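Chapter 6
When the Grip Lets Go: Faults in Handling Tasks

6.1 A dropped cup at Prorkdale

Most of the faults in this book so far have been faults of motion: an arm that overshoots, a joint that drifts, a brake that fails to hold. This chapter deals with faults of contact. They are harder to find in a log file, and they are more common than motion faults in any workplace where a robot handles goods of mixed shape.

The case that opens the chapter comes from the handling laboratory at Prorkdale, where a two-fingered arm was being taught to place mugs on a mug tree. The supervisor was Tanveer Gondal. The task had been run 100 times under the Kastik controller over the preceding October and had been signed off as low risk. On February 26, 2019, during a repeat of the same task, a mug left the gripper above the table, struck the edge and broke on the floor. A technician who had stepped in to straighten another mug was cut on the hand. The arm did not stop. It carried on to the tree, opened its fingers on nothing, and reported the placement as complete.

The injury was minor, but the report was treated as the more serious matter. A controller that cannot tell a full gripper from an empty one will go on working beside people as though all is well.

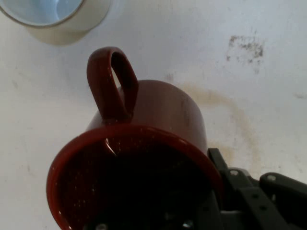
Figure 6.1 A glazed mug held at its side wall, mouth tipped down. The finger bears on a curved surface.

The type of hold in Figure 6.1 is called a wall grip. It leaves the handle free, so the handle can be passed over a peg. The drawback is that a flat or slightly angled finger meets a curved wall over a small area, and all of the friction that holds the load has to come from that area. Glaze has a low coefficient of friction compared with bare wood or rubber. If the contact is off centre, gravity also produces a turning moment, and the object may rotate between the fingers before it falls. Rotation of this kind is known as pivot slip. Straight movement along the finger is known as linear slip. The two have different causes and call for different remedies, which are set out in Section 6.4.

6.2 What the investigation found

The laboratory's report listed two causes.

The first was grip force. The Pivard gripper used at Prorkdale had been set to 65 per cent of its rated force for the October runs. It was later lowered to 60 per cent after an enamel mug was dented, and the change was entered in the maintenance book but not in the risk assessment. The lower setting was adequate for light enamelware held squarely. It left very little margin for a heavier mug held near the rim.

The second was the test for a successful grasp. The controller checked finger position once, at the moment of closing, and did not check it again. If the fingers stopped short of fully closed, the software concluded that something was between them. That conclusion was sound when it was made. By the time the arm had travelled to the tree it was out of date.

Readers who have worked through Chapter 4 will recognise this as a latched condition: a value that is read once and then trusted. Latched conditions are acceptable for things that cannot change during a cycle, such as the model of tool fitted. A held load is not one of those things. 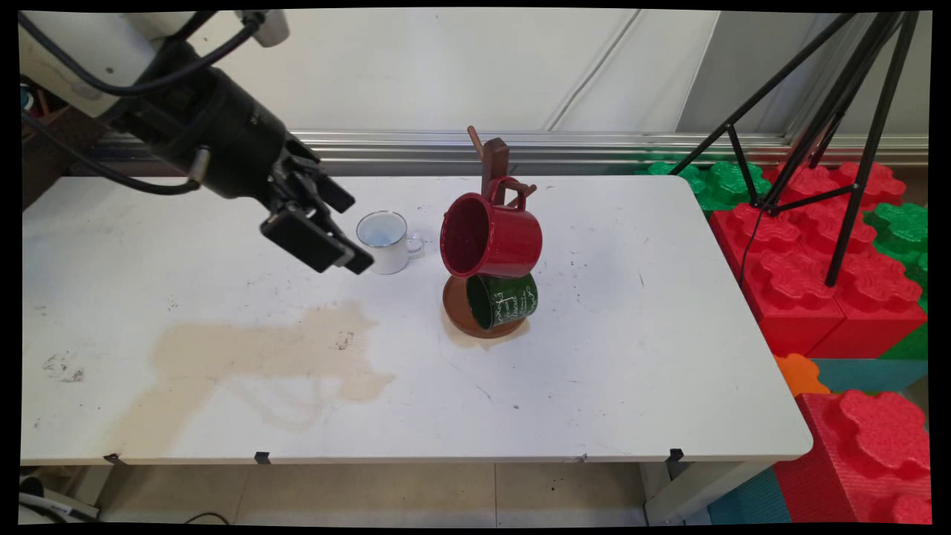
The layout of the work area also has to be considered. A folding table is convenient and cheap, but it gives under load and has no raised lip, so anything that rolls will reach the floor. The Prorkdale report recommended a tray with a low edge under the whole placing area, and a marked line on the floor behind which staff must stand while the arm is enabled. It also recommended that no one reach in to adjust an item until the arm has been put into protective stop. The last of these was already a written rule. The technician knew of it, and told the investigators that the arm had seemed too slow to worry about.

Slow arms present a particular problem in training. The Mabula guide, used later in this chapter, treats reduced speed as a way of limiting the harm from being struck by the arm. It does nothing about the harm from a falling or broken load, and the two hazards must be assessed on separate lines of the form.

6.3 Terms used in this chapter

Grip margin: the difference between the friction force available at the fingers and the force needed to hold the load, taken at the worst point in the cycle.

Loss of load: any unplanned release, whether or not the object falls.

False completion: a report of success from a step that did not succeed.

Recovery state: the position and condition an arm adopts after a detected fault, before a person is allowed to approach.

Before going on to Section 6.4, write a short risk assessment for a handling task in your own workshop or laboratory. Keep it. You will be asked to revise it at the end of the chapter.

Handling and Automation Safety, Chapter 6. Copyright Mabula Press. All rights reserved. Contact the publisher for classroom copies. Back to top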